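Shared Kitchens in Student Housing: Use, Cost, and Food Waste at Sanuvside

Project report, Department of Housing and Community Studies

1. Background

Sanuvside is a student residence of three buildings on the north side of the campus. Each floor has one kitchen, and each kitchen serves 17 residents. When the oldest building opened, most residents bought a full meal plan and the kitchens were meant for tea and light snacks. Meal plan enrollment has since fallen, and the kitchens now carry a load for which they were not designed.

The housing office asked for a short study of how residents cook, what they spend, and what they throw away. The work was carried out over one semester as part of the course in applied household research. Small countertop appliances were included in the study from the start. Residents may not install their own ovens or hot plates, and rice cookers, kettles, and steamers make up a large part of daily cooking. 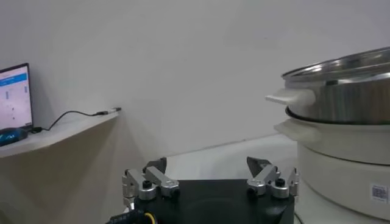
Photo: Pretent project archive

2. Methods

Information was gathered in three ways. First, 30 residents kept a food diary for two weeks, noting what they cooked, when, and with which appliance. Second, the project group held open discussions in the common room of each building. Third, waste from the kitchen bins on one floor per building was sorted and weighed each Saturday.

Participants were recruited by notice and received no payment. Diaries were collected without names. A budget of $2,000 was granted by the Meng Fund for Student Research and covered scales, printing, storage containers, and groceries for a trial of shared cooking.

The diary form was revised after the first few days. The original version asked for "meals," and several participants left out anything they regarded as a snack, including instant noodles eaten at midnight. The revised version asked for "anything prepared in the kitchen."

3. Findings

3.1 Time of use

Kitchen use was concentrated in the early evening. Residents described waiting for a free burner as the main difficulty of shared cooking, ahead of cleanliness and noise. Some had moved dinner to after 9 p.m. for this reason. Morning use was light and consisted mostly of boiling water.

3.2 Methods of cooking

Boiling and pan frying were the most common methods in the diaries. Steaming was less common but was reported with more satisfaction. Participants who steamed food said that it left little grease to clean and did not require a burner. Frozen dumplings, buns, and mixed vegetables were the foods most often prepared in this way. Residents who had grown up in households where steaming was usual tended to teach it to their neighbors, and in one building a steamer was shared informally along the whole corridor.

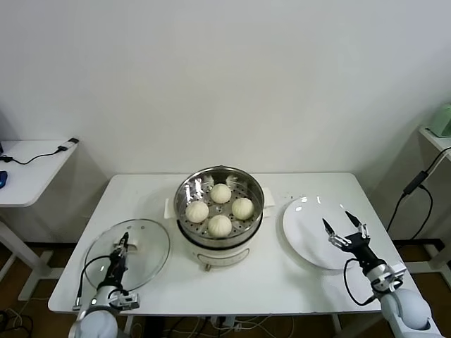 3.3 Food waste

Bread, salad greens, and cooked rice made up most of the avoidable waste. The cause named most often was package size. A resident cooking for one person could seldom finish a bag of salad before it spoiled, and refrigerator shelves were too crowded for leftovers to be seen – several diaries mention food being discovered only on cleaning day.

Frozen foods produced very little waste. They can be taken out in the quantity needed, and the remainder keeps. Freezer space, however, was the most disputed resource in all three buildings.

3.4 Cost

Residents who cooked with at least one other person spent less per meal than those who cooked alone. The difference came mainly from buying larger packages and using them up. Participants also noted a cost in time, as shared meals had to be planned around class schedules.

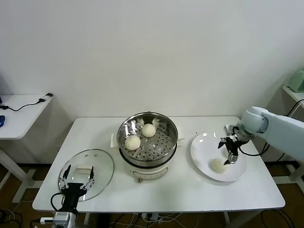

Figure 2. Steamed buns in an electric steamer with a perforated basket.

4. Recommendations

The project group recommends that the housing office:

– provide one additional freezer per floor, with labeled shelves;
– keep a small set of approved countertop appliances for loan at the front desk;
– post a sign-up sheet for burners between 5 and 8 p.m.;
– support a monthly bulk order through the Furkska food cooperative.

5. Limitations

The study covered a single semester and a single residence. Participants who volunteer for a food diary may cook more often than their neighbors, and the act of keeping a diary may itself change what is eaten. Waste was weighed on one day of the week only, and bins emptied earlier in the week were not included. A follow-up during the examination period, when cooking habits are likely to differ, is planned under the Pretent project in the spring.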